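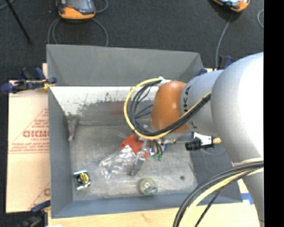 4.2 What the contracts mean by "wear"

Every rental agreement in our sample has a clause about fair wear and tear, and every one of them leaves the phrase undefined. The omission is old and, we suspect, comfortable. A renter reads the clause as protection against being billed for the passage of time, an owner reads it as a limit on how much passage of time can be blamed, and both sign. Trouble starts when the goods come back. A bin with a floor as streaked and scraped as the one in Figure 2, and a pale band at the back gone ragged and dark along its lower edge, is a perfectly ordinary object to anyone who handles bins. To someone closing an account at the end of the quarter it is a candidate for a replacement charge. The same marks will support either reading, and in our files they supported both, sometimes in the same email thread.

We coded 804 return disputes from the archives of Kistari and Venckus, the two pooling firms that agreed to open their correspondence to us. (A third, Bidness, agreed in March and then stopped answering the phone.) A dispute was included if the renter objected in writing to at least one charge for surface condition. Charges for missing items were left out. A missing bin raises interesting questions, but what it looks like is no longer one of them.

The first thing we noticed was how rarely anyone described the damage. Return notes favor verdicts: "worn," "heavy use," "not acceptable," and, in a hand we came to know well, "really?" Where a note did say what was wrong, it gave a kind of mark and almost never a place. This matters more than it sounds. A scratch on a floor that things are dropped onto all day tells us little about the care taken by the last renter. A scratch on an outer wall may tell us more, though a firm that stacks its stock in a hurry can put one there without any help from the customer. Armelle Carré's distinction between contact wear and handling wear, introduced in Section 2, would sort many of these cases at once. It appears in neither firm's paperwork.

The second thing was the baseline, or the lack of one. To say that an item has been worn beyond what is fair, one needs to know how it looked when it left. Kistari records outgoing condition on a scale of A to D, on which, during the period we studied, nothing was ever graded D on the way out and a good deal was graded D on the way back. Venckus does not grade outgoing stock, on the grounds that all of it is "fit for use." Its clerks were consistent on this point. They were also willing to receive the same item two weeks later and pronounce it unfit, in language suggesting a long moral decline.

Lucienne Lecomte has argued that vagueness of this sort is efficient: most surface marks cost nothing, the parties know it, and a precise clause would cost more to write and enforce than it could save. Our material gives her partial support. In most of the disputes the charge was dropped after a single letter, which is cheap by any standard. What her account handles less well is who writes the letter. Large renters objected as a matter of routine, using a template. Small renters tended to pay, and those who objected often apologized first. A rule that costs nothing to invoke if you already employ someone to invoke it is efficient in a rather particular sense.

At the Bustton depot, where Kistari inspects its returns, 31 of the disputed items had been kept on a shelf pending resolution. We asked the two inspectors on duty to grade them again without the paperwork. They were generous with their time and disagreed with each other on around half. Both also graded several items higher than the original return note had, and when we showed them the notes, one of them recognized her own initials. She stood by both grades. The light, she said, had been different, and so had the month.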